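Stiltow Hall, craft room: pre-season inspection checklist
Walked through 21st April. Comments go under each line. Items marked OPEN need a name against them before the room is let again.

1. Tabletops. Finish sound, no splinters on the long edges. Small white specks on the wood, wipe down before use. OK.
2. Items left on tables. White plastic basin, vase with artificial plants, small hand tool with a wooden handle. Hand tools go back in the rack at the end of a session. OPEN.

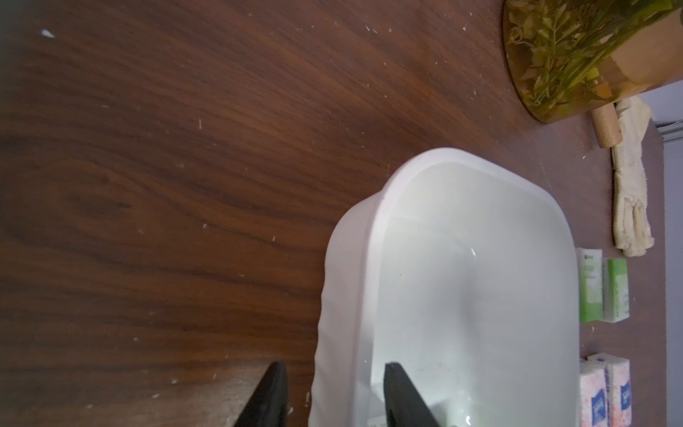
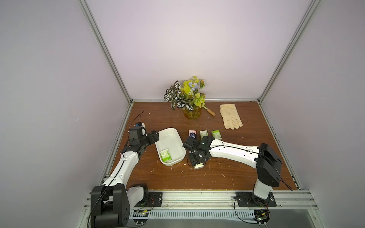 Rakiya Adebisi asks whether item 2 should be marked as a fail, as the December sheet had hand tools down as "locked away when the room is not in use" and the wording was never changed. She would also like the rack moved to the left of the door, where it can be seen from the hall.
Reply: left as OPEN. The rack can move once the Nosow cabinet has gone.

3. Fire exit. Door opens fully with one push. Mat curls at the corner, tape it or take it up. OPEN.
4. Extinguishers. Both on their brackets, pins in, gauges in the green. Tag on the second one is hard to read. OK.
5. Emergency light over the exit. Held for the full test. OK.
6. Hot water at the sink. 109 °F at the tap after one minute. Our limit for this room is 110, so there is very little room. Ask Breathnach to turn the mixer down a touch and test again.
7. Outlets. 20 tested, all fine except the one behind the radiator, which has a cracked cover. Taped off. OPEN.
8. Stacking chairs. 98 on the list. 23 have worn feet and slide on the vinyl. New feet are on order from Hosstead. Keep those chairs on the carpet side for now.
9. First aid kit. Eye wash out of date, replaced. Short of medium bandages. OPEN.
10. Windows. Catches work. The far one needs two hands, and the sash drops if you let go early. Put a sign on it.
11. Floor. Dry, no loose seams. Old paint by the sink is not a hazard.

Items 3 and 7 to be closed before the first booking. Item 9 can wait for the next supply order.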